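Lisero G2 Parallel Gripper: product page and safety notice

The Lisero G2 is a two-finger electric gripper for light collaborative arms. It is supplied by Stastwood with a mounting collar, a cable set and the Vimlow simulation package.

Notice to owners: loss of grip on power dip

Units shipped before August with firmware 175 can release a held part when the supply voltage dips and recovers. The controller restarts, finds no stored grip state and drives the fingers to the open position. No fault code is raised at the arm, so the program carries on as though the part were still held.

The fault was reported by Nkechi Amadi at Okeke, where a 510 gram casting fell onto a bench during a drawer-loading cycle. No one was hurt. Obinna Ogbonna's service group reproduced the release on two bench units with a supply interruption of 200 ms. Shorter dips did not trigger it.

What to do

Stop using affected units above people, walkways or open drawers until firmware 200 is installed. Do not rely on the arm's protective stop to hold a load, as the stop does not prevent the gripper from restarting. If an update can't be done right away, fit the buffered supply module and limit work to parts that can be dropped without harm.

After updating, repeat the hold test with the heaviest part in your program. The Vimlow package includes a cabinet-top cell for checking approach height and finger clearance before the test is run on hardware.
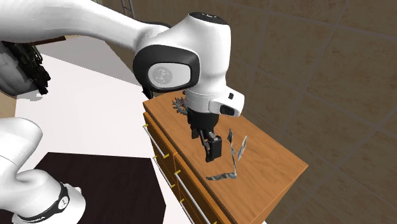 Simulated cell: gripper over the cabinet top, no part held.

The simulation doesn't model supply faults. A program that runs cleanly in Vimlow can still drop a part on an arm with the old firmware - the hold test has to be done on the real unit.

Changes in firmware 200

Grip state is written to non-volatile memory on every close command. On restart the fingers stay where they are until the arm program sends a reset. A restart during a hold now raises a fault at the arm and halts the cycle.

Fingers, collar and cable are unchanged. Existing mounts and taught positions can be kept.

Service

Firmware and the buffered supply module are free of charge for affected units. Have the serial number from the mounting collar ready and ask for Wendy Horrocks at the Stastwood service centre. Questions about the hold test go to Kayode Ekwueme.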